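Vacancies
Toy Checking and Refurbishment Assistants (four posts)

Grutden Toy Library and Reuse Centre
Hours: 24 or 36 a week, early or late shift
Contract: permanent, after a three-month probation
Start: January
Reports to: Dinesh Naidu, bench supervisor

About us

Grutden takes in used toys and games from nurseries, libraries, shops and households, checks and cleans them, and sends them out again. Most go on loan to childcare settings. The rest are sold through our own counter and two partner shops. We handle nearly 2540 items a month in the busy part of the year and fewer in summer.

We are based at the Brutbridge site, in the low building behind the bus depot. Twenty-six people work here across checking, cleaning, packing, stores and the counter.

What has changed

Until last spring every toy was checked entirely by hand. One person opened it, worked each moving part, looked for cracks and missing pieces, filled in a card and passed it on. Checkers did this for a full shift, and we had too many people off with sore wrists and thumbs.

We now have three robot arms on the checking benches, supplied and maintained by Truvmont. Each arm has a two-finger gripper and a small camera by the wrist. The arm does the repeated part of the check: approaching the toy from set angles, taking close pictures, and pressing or lifting parts where it has been taught to. A person sets the toy up, looks at the results and decides what happens to it.

The arms have not made the work quicker on every type of toy. Simple shapes go through well. Toys with hinges, flaps or soft parts are slower, and some are still done by hand from start to finish. We expect that to go on for a good while and we are recruiting with it in mind.

No posts were lost when the arms came in. Two checkers moved to stores at their own request and one retired. The checking job itself is different from what it was, and applicants who have done this kind of work elsewhere should read the next section carefully.

What you will do

Place toys on the bench and choose the right routine from the list on the screen.
Stay at the bench while the arm works, and stop it if a part is catching or the toy has moved.
Go through the pictures afterwards and mark each item pass, repair, parts or scrap.
Check by hand anything the arm can't reach or has marked as unsure.
Carry out small repairs: hinges, pegs, catches, labels and picture cards.
Teach the arm new positions by guiding it, once you have been trained to do so.
Clean the grippers and the bench at the end of the shift.
Write down faults in the bench log so that Truvmont can look at them on their visit.

You will look after one arm at a time. We tried one person to two arms for a month and stopped, as people were walking back and forth and missing things.

About a third of the shift is spent at the screen, a third at the arm and a third on hand checks and repairs. Staff swap between these every 70 minutes. The rota is drawn up by the team and signed off by Dinesh.

What the job is like

The arms are not loud but they are not silent either, and the room has a steady background noise. You will be on your feet for part of the day. The arms run slowly when a person is within reach and stop on contact. You will be shown where to stand and how to use the stop button before you work near one.

Some people find the waiting harder than the old work. Si-eun Sun, who was a hand checker for six years and now trains new starters, says: "My hands are better for it. I did miss being busy all the time, and it took me a few weeks to trust what I was seeing on the screen. I still pick the toy up if I have any doubt, and that is allowed."

The pictures are used to check toys. They are not used to time staff or to measure how fast a person works. This is written into the agreement with staff, and Arsen Mykhailiuk, the staff representative, can give you a copy at interview.

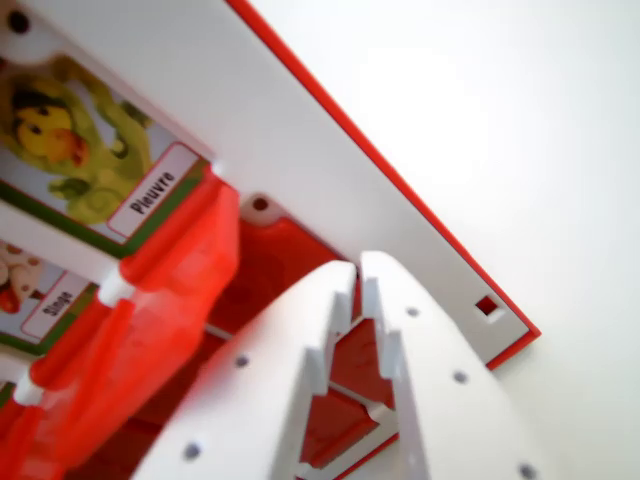
Wrist camera picture from a toy with French animal cards, "Pieuvre" and "Singe", behind red flaps.

What we are looking for

You need to be careful, able to notice small faults, and willing to say when you are not sure. You should be comfortable using a touch screen. Reasonable hand skills are needed for repairs.

You do not need experience with robots, or any qualification. Training takes four weeks and is paid at the full rate. Some of our stock is labelled in French or German, so a little of either is useful but not required.

Pay and conditions

Pay is the same for all bench staff, whether or not they are trained to teach the arm. There is a one-off payment of 200 on completing probation. Late shift carries an extra hourly allowance. Breaks are paid. Lockers, gloves and work shoes are provided.

How to apply

Send a short letter and a list of past jobs to Ji-hoon Yoon in the Grutden office, or hand them in at the counter. The letter should be no longer than 1000 words. Please say which shift you prefer and whether you need any changes to the bench or the seating.

Interviews last an hour and include half an hour at a bench with Si-eun. You will be asked to sort a box of toys by hand and to look through a set of pictures. The arm will be run by a member of staff.

Questions about the work can be put to Dinesh Naidu between 2 pm and 4 pm at the Brutbridge site.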